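Prolholm Technical Institute
Automation Laboratory: Course Handout 6
Setting Up and Maintaining the Paired Hand-Held Grippers

Purpose

This handout covers the preparation of the paired grippers used in the second half of the course. Students are expected to have read it before the bench session and to bring a copy with them. The written check sheet is submitted with the session report and counts toward the laboratory grade.

Each station is issued two grippers, one for each hand, together with a charging lead, a lens cloth and a set of spare finger pieces. Stations in the Alstead Room are numbered, and equipment is not to be moved between them. The gripper numbers must be entered on the check sheet before work begins.

1. Inspection of the fingers

Open and close each gripper slowly ten times with the thumb clear of the slide. The motion should be even over the full travel. A finger that catches or returns late is to be taken off, wiped down and refitted. If the fault remains, the finger is replaced and the old part is placed in the Vass bin with a tag giving the station number. Fastening screws are tightened by hand only. Power drivers have stripped the threads on several units and are no longer permitted.

2. Camera and marker

The marker must be flat, clean and firmly attached. Tape may not be placed over any part of the pattern, including the white border. Clean the lens with the cloth supplied; paper towels scratch the coating. When both grippers are ready, the operator raises one into the view of the other and holds it still while the recording software confirms that the marker has been found.

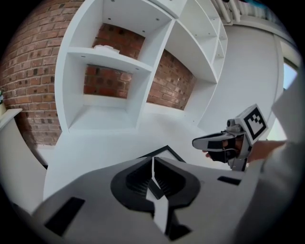

Figure 6.1. Marker check, seen from the camera of the other gripper. The square marker is mounted on top of the raised gripper, beside the small camera module.

The check is then repeated with the grippers exchanged. A recording of 500 frames is taken each way, and the marker must be found in at least 258 of them. Results below this figure usually point to a dirty lens or to strong light from a window. Turn away from the window and repeat the check before making any adjustment to the mount.

3. Routine care

Grippers are charged after every session and stored with the fingers closed. The camera mount is examined for cracks at the start of each month. Units with more than 700 logged sessions are returned to the Clodbridge workshop for new slides and are not to be opened by students.

Faults should be reported to the laboratory desk, extension 1637, before the end of the session in which they are found.

Reading for next session: Handout 7, sections 1 to 3.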